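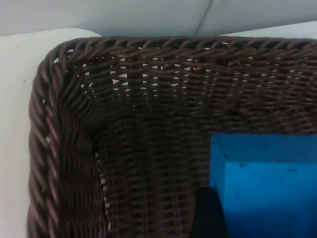 Woven storage basket

A woven storage basket is an open container used in the home to hold small goods on shelves, counters and tables. It may be made from plant material, such as willow, rush or rattan cane, or from a synthetic strand made to look like it. Rectangular baskets with rounded corners are widely used because they stand close together on a shelf.

Construction

The base is formed first, over a set of stiff ribs known as stakes. The stakes are bent upward at the edge of the base and the weaving strands are passed over and under them to form the walls. The rim is worked last. In a rolled rim, strands are wrapped diagonally around the top edge, giving a thick border with a rope-like twist. Dark brown synthetic rattan is a common choice for baskets of this type. Even a dense weave leaves small gaps through which light and air can pass.

Materials

Natural cane is light and can be repaired, but it becomes brittle in dry rooms and may grow mold in damp ones. Synthetic rattan is less affected by moisture and is often chosen for bathrooms and kitchens. The Narnik workshop in Fukarthorpe, which produced baskets in both materials, listed its standard shelf model at about 700 grams.

Use with inner containers

Loose items such as clips, packets and sewing supplies can slip into the weave or catch on it. A smaller box or tray is therefore often placed inside the basket. A rigid insert, such as a bright blue rectangular box in a dark basket, is easy to find and can be lifted out for cleaning. Larger baskets may hold 2 or 3 inserts.

Care

Dust collects between the strands and along the seam where the walls meet the floor. It is removed with a soft brush. Synthetic baskets may be wiped with a damp cloth and mild soap.

See also
Basket weaving
Rattan
Drawer organizer

Last revised 11 May 2022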